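Break snack box: keep loose assortment or go back to one bulk tub?

Posted 16 June 2024 by marnholm_desk
Forum: Shared Kitchens and Break Areas

I look after the snack table for our floor at Marnholm. Until last winter we bought one big tub of pretzels and one big tub of mixed nuts and put them out with a scoop. Then people stopped wanting to share a scoop and we went over to single packets in a cardboard box on the table. Packets of crisps, oat bars, a few sweets, whatever the store has on offer.

The box works, but it costs more and it makes a lot of wrappers. The last order came to $348, and it has to stretch to the end of September, when the new budget starts. I don't think it will. I would like to hear from people who have done it both ways. What do you put out, how do you refill it, and do you sort it or just tip it in?

Also the box itself. We are using the box one of the orders came in. Is it worth buying a proper bin or basket?

---

tin_and_lid wrote:

We did tubs for years and I would go back to them if it were up to me. The cost per person was a lot lower. Your problem is the scoop, so get rid of the scoop. Buy dispensers with a lever, the kind cereal comes in at hotels. They need washing every other week and the lever sticks on anything sugary, so nuts and pretzels only.

Nuts do bring up allergies, so ask first.

---

oatfield wrote:

I disagree on the dispensers. We had two and they were filthy inside after a month. You can't get a brush around the paddle wheel. People also held a mug under them and got crumbs all over the counter. Packets are more expensive, but nothing goes stale and you can see a use-by date on each one.

For refilling, don't put the whole order out. Keep the bulk of it in a cupboard and put out a small amount each morning. When I put out a full case it was gone by lunch. When I put out a small amount it lasted most of the day. Same people, same snacks.

---

marnholm_desk wrote:

The cupboard idea is fair. Ours has no lock but people mostly leave it alone. I have been topping up when I walk past, so there is no fixed amount. Maybe that is where the money goes.

---

quiet_corner_7 wrote:

Fixed amount per day is the only thing that worked at our place. We are on the small side, and I put out 13 packets in the morning. If they are gone, they are gone until the next day. There was grumbling for a week and then it stopped.

I keep a sheet of paper in the cupboard and write down what went in. It takes a minute. After two months I could see that the seaweed ones came back every time and I stopped buying them.

---

Laltard wrote:

On the box question. A basket looks nicer but crumbs fall through it, and a deep bin is worse than a shallow one. In a deep bin the small things drop to the bottom and sit there until they expire. I found granola bars from two budgets ago in ours. Anything where you can see the bottom is better. A plain carton with the top folded in is fine. When it gets greasy or torn, flatten it and use the next one. It costs nothing.

If you do buy something, measure the table first. We bought an organizer with sections and it took up the space where people put their cups.

---

tin_and_lid wrote:

Cardboard on a table with drinks is asking for trouble. One spill and the bottom goes. I would at least stand it on a tray.

---

Laltard wrote:

A tray is a good idea and I would do that. Still not buying an organizer.

---

brerkex_floor2 wrote:

I do this job at Brerkex and we have the opposite problem, which is that nobody takes the healthy stuff. I buy seed crisps and plain oat bars because we were asked to, and then everybody eats the chocolate and I am left with the seeds. I have started putting the chocolate out after lunch only. It helps a bit.

Has anyone found a seed or oat crisp that people really eat? The ones I get taste like the bag.

---

oatfield wrote:

The thin baked ones with pumpkin seeds go well here. The thick ones do not. Check the salt too. Some of them have none at all and those come back. Buy one packet and try it before you buy a case.

---

quiet_corner_7 wrote:

Seconding the thin ones. They break easily, so don't put anything heavy on top of them. I lay the bars flat on the bottom and stand the crisps on end.

---

hallway_guest wrote:

I work mostly from the coworking place in Guimarães and they have a bowl of oranges and a jar of biscuits and that is it. No packets. I have never heard a complaint. You might be giving people more choice than they want.

---

marnholm_desk wrote:

Fruit was tried here before my time. It went soft over the weekend and brought flies. I could see it working if it came in twice a week.

---

tin_and_lid wrote:

Fruit is the cheapest thing you can put out and it makes no plastic. You need to order less than you think. Five bananas will go. A whole hand of bananas will go brown.

---

brerkex_floor2 wrote:

Bananas also end up as peels in the paper bin, so there is a different kind of mess.

On wrappers, we put a small open bin right beside the snack table and that fixed most of it. Before, the nearest one was out by the printer, so wrappers stayed on the table or went back into the box. People will not walk far with an empty wrapper.

---

oatfield wrote:

Agree on the bin. I would also clear the table once a day, whoever does the refill. Take out the empties, put the cups back upright or in the sink, wipe the cloth. If the table looks untidy by ten in the morning it gets worse from there.

---

Laltard wrote:

Is it a cloth or an oilcloth on yours? Fabric is a pain with crumbs. We changed to a wipe-down one and it saves me a trip to the laundry.

---

marnholm_desk wrote:

It has a patterned cloth on it, lots of colors, so stains don't show much. I shake it out at the end of the week. I share the table with flowers and the hot drinks, so moving everything off it is most of the work.

I went with the advice about a smaller amount and left the rest in the cupboard. White packets, two green bars, a couple of others. I kept the carton.

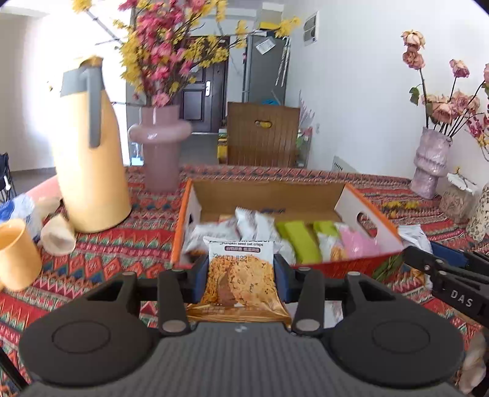
quiet_corner_7 wrote:

Write down what is left at the end of the day as well as what you put out. I only did the morning number at first and it told me nothing about what people liked. Do it for two weeks and then change the order.

---

tin_and_lid wrote:

I would still move the drinks. Hot water and snacks on one table means everyone stands in the same spot at the same time. We put the jug on a side shelf and the line got shorter.

---

marnholm_desk wrote:

There isn't a shelf. I could ask for a small cart. Facilities takes a while with anything that has wheels.

---

Laltard wrote:

Flowers are what I would move. They take up as much room as the food. Ours went to the window sill and that gave us space for a second tray.

---

oatfield wrote:

Leave the flowers. It is a place where people take a break, and a bare table with a box on it looks like a delivery. If they are artificial they only need dusting. Dried ones drop bits, so keep those away from open food. Sealed packets don't matter.

---

Laltard wrote:

We will have to disagree on that. Ours shed on everything.

---

brerkex_floor2 wrote:

Back to cost for a minute. If you buy by the case, work out the price per packet and write it on the inside of the cupboard door. We had one kind of bar that cost twice what the others did and it had been on the order for a year. I took it off and two people asked where it went. I told them the price and they were fine with it.

We go through about 2,000 packets a year over two floors, so a few cents each way shows up.

---

marnholm_desk wrote:

That is useful. I will do the price list this week. I expect the wafers will come off.

So for now: packets stay, fixed amount in the morning, rest in the cupboard, a bin next to the table, a tray under the carton. No tubs. I will ask about fruit twice a week and about the cart. If the bin fills up with peels I will let you know.

---

tin_and_lid wrote:

You will be back to tubs by next year. Good luck with it.

---

hallway_guest wrote:

What size tray did you get? Looking for one for home that fits a carton and doesn't have high sides.

---

marnholm_desk wrote:

Haven't bought it yet. I am going to try an old baking sheet first.

Last updated: thread open, 28 replies

Contact the moderators | Copyright Shared Kitchens and Break Areas forum | Back to top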